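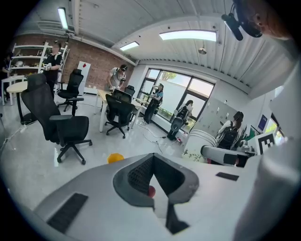

Kapitel 4: Montage und erste Inbetriebnahme Ihres Filtum Untertischfilters

Schön, dass Sie bis hierher geblättert haben. Wenn Sie die vorangegangenen Kapitel gelesen haben, kennen Sie bereits alle Teile Ihres Filtum und wissen, welcher Platz im Spülenunterschrank dafür in Frage kommt. In diesem Kapitel bauen wir das Gerät nun gemeinsam ein, spülen es gründlich durch und zapfen am Ende das erste Glas. Nehmen Sie sich dafür einen ruhigen Vormittag. Die Arbeit selbst ist nicht schwer, aber im Unterschrank ist es eng, man kniet auf dem harten Boden, und wer sich hetzt, vergisst gern eine Dichtung. Ein altes Kissen unter den Knien hat schon manchem von uns den Tag gerettet!

Die Anleitung gilt für die Ausführungen Filtum mit einfacher Filterkerze und Filtum mit zusätzlicher Mineralkartusche Kurkar. Wo sich die beiden unterscheiden, steht es beim jeweiligen Schritt dabei.

4.1 Was Sie bereitlegen sollten

Aus dem Karton:
Filterkopf mit Wandhalter und zwei Schrauben
Filtergehäuse mit durchsichtiger Kappe
Filterkerze (noch in der Folie lassen)
Kartusche Kurkar (nur bei der größeren Ausführung)
Abzweigventil der Firma Šimkus mit eingelegter Dichtung
Schlauch blau und Schlauch weiß
Sicherungsclips
Gehäuseschlüssel

Aus Ihrem eigenen Werkzeugkasten:
Rollgabelschlüssel
Kreuzschlitzschraubendreher
ein scharfes Messer oder, noch besser, ein Schlauchschneider
Bleistift und Wasserwaage
Eimer, Lappen und eine gute Lampe

Hinweis: Dem Ventil von Šimkus liegt ein eigenes gefaltetes Blatt in mehreren Sprachen bei. Bitte heben Sie es auf. Die Maße für den Anschluss finden Sie nur dort, und falls Sie später einmal die Armatur wechseln, werden Sie oder Ihr Installateur danach suchen.

4.2 Bevor Sie anfangen

Achtung: Der Filtum ist ausschließlich für kaltes Trinkwasser vorgesehen. Schließen Sie ihn niemals an die Warmwasserleitung oder hinter einem drucklosen Boiler an. Warmes Wasser beschädigt die Filterkerze, und am Boiler kann sich ein Druck aufbauen, für den er nicht gebaut ist.

Achtung: Der Leitungsdruck darf 6 bar nicht übersteigen. Wenn Sie Ihren Druck nicht kennen, fragen Sie bei der Hausverwaltung oder beim Wasserversorger nach oder lassen Sie ihn messen. Bei höherem Druck gehört ein Druckminderer vor das Gerät.

Noch ein Wort an alle, die zur Miete wohnen: Der Einbau lässt sich vollständig zurückbauen, vom Eckventil bis zu den beiden kleinen Löchern in der Schrankwand. Eine kurze Nachricht an die Vermieterin oder den Vermieter schadet trotzdem nicht, und klären Sie bitte auch, ob in Ihrem Haus Arbeiten an der Trinkwasserleitung einem Fachbetrieb vorbehalten sind.

4.3 Wandhalter anbringen

1. Räumen Sie den Unterschrank ganz aus. Ja, auch die Flaschen ganz hinten – Sie brauchen den Platz für Ihre Ellenbogen.

2. Halten Sie den Filterkopf probeweise an die Seitenwand. Unter dem Gehäuse muss so viel Luft bleiben, dass Sie es später nach unten abziehen können. Denken Sie auch an den Mülleimer, der vielleicht an der Tür hängt und beim Schließen nach innen schwenkt.

3. Zeichnen Sie die beiden Bohrpunkte mit dem Bleistift an und prüfen Sie mit der Wasserwaage, ob der Halter gerade sitzt. Ein leicht schiefer Halter filtert genauso gut, doch die Luft entweicht beim Spülen schlechter.

4. Schrauben Sie den Halter fest. Die beiliegenden Schrauben sind für übliche Möbelwände gedacht. Wenn Ihre Schrankwand sehr dünn ist, nehmen Sie bitte kürzere, damit auf der anderen Seite nichts herausschaut.

5. Hängen Sie den Filterkopf von oben ein, bis er hörbar einrastet. Der Pfeil auf dem Kopf zeigt die Fließrichtung. Merken Sie sich, auf welcher Seite der Eingang liegt.

4.4 Abzweigventil anschließen

1. Schließen Sie das Eckventil der Kaltwasserleitung. Öffnen Sie danach den Küchenhahn auf der kalten Seite und warten Sie, bis kein Wasser mehr kommt. Läuft es munter weiter, schließt das Eckventil nicht richtig. Drehen Sie in diesem Fall den Haupthahn der Wohnung zu und lassen Sie das Eckventil bei Gelegenheit erneuern.

2. Stellen Sie den Eimer unter das Eckventil und lösen Sie den Schlauch der Armatur. Ein kleiner Rest Wasser läuft immer heraus.

3. Setzen Sie das Abzweigventil mit der eingelegten Dichtung auf das Eckventil. Drehen Sie die Überwurfmutter zuerst von Hand auf. Sie muss leicht laufen. Wenn es hakt, bitte wieder abnehmen und neu ansetzen, denn ein verkantetes Gewinde wird auch mit viel Kraft nicht dicht.

4. Ziehen Sie mit dem Rollgabelschlüssel gefühlvoll nach. Eine Vierteldrehung über handfest hinaus genügt völlig.

5. Schrauben Sie den Schlauch der Armatur auf den oberen Abgang des Ventils. Der kleine seitliche Hebel bleibt vorerst quer zur Leitung, also geschlossen.

Achtung: Verwenden Sie an diesem Ventil weder Hanf noch Dichtband. Die Dichtung übernimmt die Arbeit allein, und zusätzliches Material kann die Mutter sprengen.

4.5 Schläuche einstecken

Die Steckverbindungen sehen so schlicht aus, dass viele unserer Kundinnen und Kunden ihnen zunächst nicht trauen. Sie halten aber sehr gut, vorausgesetzt, das Schlauchende ist sauber und gerade geschnitten.

1. Messen Sie die Länge des blauen Schlauchs vom Abzweigventil zum Eingang des Filterkopfs ab. Geben Sie lieber eine Handbreit zu und legen Sie den Schlauch in einem weiten Bogen. Knicke bilden sich nicht mehr zurück.

2. Schneiden Sie den Schlauch rechtwinklig ab. Haushaltsscheren quetschen ihn platt und sind deshalb ungeeignet.

3. Feuchten Sie das Ende mit etwas Wasser an und schieben Sie es in den Anschluss. Nach einem ersten Widerstand geht es noch ein Stückchen weiter, bis zum richtigen Anschlag. Diesen zweiten Teil des Weges übersieht man leicht.

4. Ziehen Sie kurz und kräftig am Schlauch. Er darf sich nicht bewegen. Schieben Sie dann den Sicherungsclip unter den Ring.

5. Verbinden Sie auf dieselbe Weise den weißen Schlauch mit dem Ausgang des Filterkopfs und mit dem Zapfhahn.

Nur für Geräte mit Kurkar: Die Mineralkartusche wird in den weißen Schlauch eingesetzt, also hinter den Filter. Trennen Sie den Schlauch an einer gut erreichbaren Stelle und stecken Sie beide Enden in die Kartusche. Der Aufdruck muss in Fließrichtung lesbar sein.

4.6 Filterkerze einsetzen

1. Waschen Sie sich gründlich die Hände. Öffnen Sie die Folie erst jetzt und fassen Sie die Kerze möglichst nur am Kunststoffrand an.

2. Stellen Sie die Kerze mit der offenen Seite nach oben in das Gehäuse.

3. Prüfen Sie, ob der Dichtring ringsum glatt in seiner Nut liegt. Streichen Sie einmal mit dem Finger darüber. Ein verdrehter Ring ist die häufigste Ursache für Tropfen, und man spürt ihn besser, als man ihn sieht.

4. Drehen Sie das Gehäuse von unten in den Filterkopf, nur mit der Hand. Der beiliegende Schlüssel ist zum Öffnen da – zum Festziehen bitte nicht benutzen, sonst bekommen Sie das Gehäuse beim nächsten Wechsel kaum noch auf.

4.7 Spülen und auf Dichtheit prüfen

1. Öffnen Sie den Zapfhahn und danach ganz langsam das Eckventil. Legen Sie zum Schluss den Hebel am Abzweigventil um.

2. In der ersten Zeit spuckt und gurgelt der Hahn. Das Wasser kann grau aussehen, das ist feiner Kohlestaub aus der neuen Kerze und ganz normal. Trinken sollten Sie es nicht, aber die Balkonblumen nehmen es gern.

3. Lassen Sie das Wasser 30 Minuten lang laufen. Bei der Ausführung mit Kurkar machen Sie in der Mitte dieser Zeit eine kurze Pause, damit sich die Körnchen in der Kartusche setzen können.

4. Schließen Sie den Zapfhahn und trocknen Sie alle Verbindungen sorgfältig mit dem Lappen ab. Legen Sie anschließend ein trockenes Blatt Küchenpapier unter das Gerät. Jeder Tropfen zeichnet sich darauf deutlich ab.

5. Sehen Sie nach einer Stunde wieder nach, dann noch einmal vor dem Schlafengehen. Lassen Sie das Papier am besten sieben Tage liegen, bevor Sie den Schrank wieder ganz einräumen.

Hinweis: Winzige Luftbläschen können das Wasser in den ersten Tagen milchig erscheinen lassen. Lassen Sie das Glas einen Moment stehen, es klärt sich von unten nach oben.

4.8 Wechseltermin notieren

Eine Filterkerze reicht für rund 400 Liter, spätestens nach einem halben Jahr sollte sie jedoch in jedem Fall getauscht werden, auch wenn Sie wenig zapfen. Schreiben Sie das Einbaudatum mit wasserfestem Stift auf den beiliegenden Aufkleber und kleben Sie ihn innen an die Schranktür. Waren Sie länger verreist, spülen Sie das Gerät bitte ein paar Minuten durch, bevor Sie wieder davon trinken.

Sollte trotz aller Sorgfalt etwas tropfen oder klemmen, schließen Sie zuerst den Hebel am Abzweigventil und lesen dann in Kapitel 6 bei den Störungen nach. Und wenn auch das nicht weiterhilft, schreiben Sie uns ein paar Zeilen, gern mit einem Foto der betreffenden Verbindung. Ihre Nachricht landet bei Carola Ruppert und ihren Kolleginnen im Kundendienst. Halten Sie bitte die Gerätenummer bereit, Sie finden sie auf der Rückseite des Filterkopfs.

Stand dieser Anleitung: Juli 2025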